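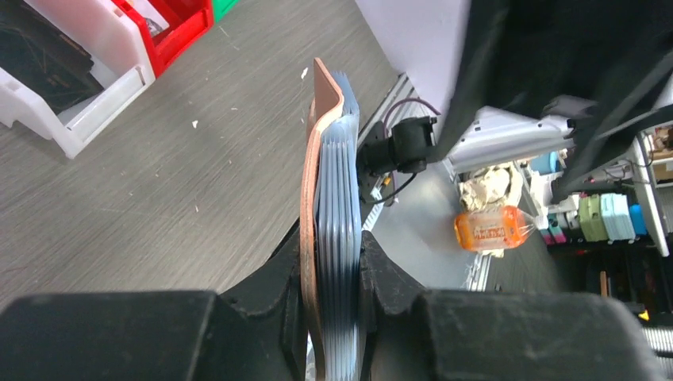 What does Hultard do?

We sort and pack small things for people who sell small things – snack packets, sachets, samples, spare parts, craft supplies, whatever will sit happily in a bin until it's wanted.

Hultard started in January with a single table in Skokcombe and a great deal of tape. Marilou Sarmiento had been filling orders for her sister's tea business at home, and when the hallway could no longer be walked through, she rented a unit behind the old feed store and asked a few neighbors whether they had anything that needed sorting as well. They did! We have since grown to two rooms and over 2,000 parcels a month, and we still know most of our customers by their handwriting.

The way we work is pretty simple, and we like it that way. Mixed stock comes in by the box and goes out onto the tables, and from there each piece finds its bin. We sort by color because it is quick to learn and easy to check from across the room, and because Marilou likes how it looks (she will tell you so on the tour). Wrappers that arrive crumpled or torn are set aside and we write to you about them before anything is mailed. At the end of each shift the bins are emptied, wiped and put back in their rows, and the tables get a good brushing down, corners included.

Our two longest-standing customers are Gimo, who make the little baking kits you may have seen at the Skokcombe market, and Ibrahim, the seed and spice shop on the hill. Between them they keep 455 different items on our shelves, and we are fond of nearly all of them – the loose glitter took some getting used to.

If you have a box of odds and ends that needs putting in order, or a shop that has outgrown your kitchen, please write or come by. The kettle is usually on, and we are always glad to show people the packing room.

Page last updated February 21, 2019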